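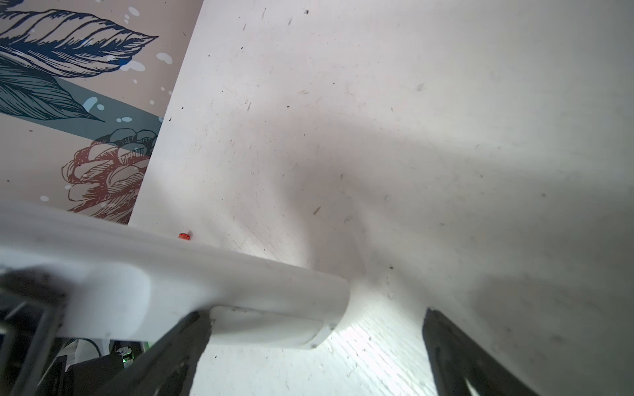
3.2 Work surfaces and small loose items

The second part of the study dealt with the tops of tables and what happens to very small things placed on them. Beads, play blocks, buttons and screws make up a large share of what gets lost in a shared craft room, and the surface they are put down on has a say in how easily they are found again. We looked at white tops in particular. They are the usual choice in rooms of this kind, they come cheaply with most folding and fixed tables, and users told us they liked them for sorting work.

The tables came from two sites. Harkska is a community craft house with a large front room used by children in the afternoon and by adults in the evening. Skollside is a smaller studio on the upper floor of a former school. Both had bought white tops, and both had used them for several years without refinishing. Neither site used table covers during the study. Cutting mats were put away before each session, so that all items lay directly on the top.

3.2.1 Condition of the tops

No top in the study was clean in the sense of a new one. We recorded 1555 marks over the full set of tables and sorted them by type. The types were scuffs, scratches, smudges and specks. Scuffs and scratches were by far the most common, and they were faint in most cases. They ran together in the areas where people rest their forearms and drag boxes toward themselves. Specks were fewer but mattered more in the search task described below. A speck is small, dark and has a sharp outline, and at arm's length it can pass for an object lying on the table.

Figure 3 shows part of one such top next to a wall panel decorated with leaves and a flower. The surface carries several dark specks of the kind counted here, along with many fainter smudges and scratches. The tiny red-orange item, a small bead or block, is easy to tell from the marks by its color. A dark item of the same size would be much harder to pick out.

Figure 3. A scuffed white surface with dark specks and one tiny red-orange item. Part of a decorated wall panel is visible at the upper left.

We tried to remove the marks on one table at each site with the cleaner the site already used, a mild product for daily wiping. Smudges came off. Scuffs were reduced but could still be felt with a fingertip. Scratches did not change, and most of the specks did not either. Under a hand lens these specks proved to be shallow pits that had filled with dirt, or dots of paint and glue that had hardened into the top layer. One of the Skollside tables had a line of them along its long edge where a hole punch had been clamped.

3.2.2 Light

Light on the tops was uneven at both sites. At Harkska, windows on one side of the room put a bright patch on the nearest tables from noon until late in the day, while people leaning over their work put the rest in shadow. At Skollside the ceiling lamps had been hung for a different layout, and the tables had since been moved so that some stood directly under a lamp and others between two.

The effect on the search for small items went in two directions. In strong light the grain of the top could be seen, and so could the fine scratches, which gave the eye more to sort through. Pale items nearly vanished. In the shadow bands the grain was hidden and pale items came back into view, but dark specks and dark items looked more alike than they did anywhere else. People dealt with this in a simple way. They moved their heads, or they swept a flat hand over the top and felt for whatever rolled.

We had planned to even out the light with blinds for half of the sessions. This was dropped at Harkska, where the blinds did not close all the way, and the data from Skollside alone are too thin to report.

3.2.3 The search task

Each participant was given a tray of small items to tip out on the table, sort by color and return to the tray. One item was moved to another part of the top while the participant looked away, and the time until it was found was recorded. The task was run 288 times. Items were taken from a mixed set sold for classroom use under the Urkenix name, and the set was topped up with loose beads from the sites' own drawers. No item was larger than a fingernail.

Red and orange items were found fastest on every top. Blue and green came next, with little between them. Black and dark brown items were slowest on tops with many specks, and on the cleaner tops they were found almost as fast as the red ones. White and clear items were slow everywhere. Shape made less of a difference than we had expected. Round beads took longer to pick up, and a few rolled off the edge and had to be taken out of the count, but they were not found any later than cube-shaped ones of the same color.

Participants often reached for a mark and touched it before going on. We called this a false reach and logged it each time. False reaches were concentrated on the specks and hardly ever went to scuffs or scratches. They were also more common among adults than among children. We have no firm explanation. The children at Harkska used the same tables every week and may simply have known the marks.

3.2.4 The area next to the table

Tables at both sites stood close to a wall, and some of these walls were decorated. We had thought that a busy pattern beyond the edge of the table might slow the search. At Skollside we therefore ran the task at a table next to a patterned wall and at a matching table in the middle of the room. The times did not differ in any way we could measure. Participants kept their eyes on the top, and several said after the session that they had not noticed the wall at all.

The edge itself was more important. Where the top ended in a straight edge with no raised lip, items near it were handled with care and moved inward before sorting began. Two tables at Harkska had been fitted with a thin wooden lip by the Pakzad workshop, which does repairs for the house. Participants at these tables used the whole top, out to the corners. Fewer items fell, but crumbs and dust collected along the lip and beads were sometimes missed there when the table was wiped down.

3.2.5 Storage and clearing up

The last step of each session was clearing the table. We asked participants to do this as they would at home and did not tell them that it was part of the study. Most picked up the larger items by hand and then brushed the rest toward the edge and into the tray. Items left behind were collected after they had gone. Nearly all of these were white, clear or dark, and most lay in the brightest part of the top or against a lip – the same places that had given trouble in the search task.

At Skollside, where the trays were pale gray, some participants missed items in the tray as well and believed them to be lost. The trays have since been swapped for dark blue ones. Results for the new trays are given together with the floor searches in section 3.3.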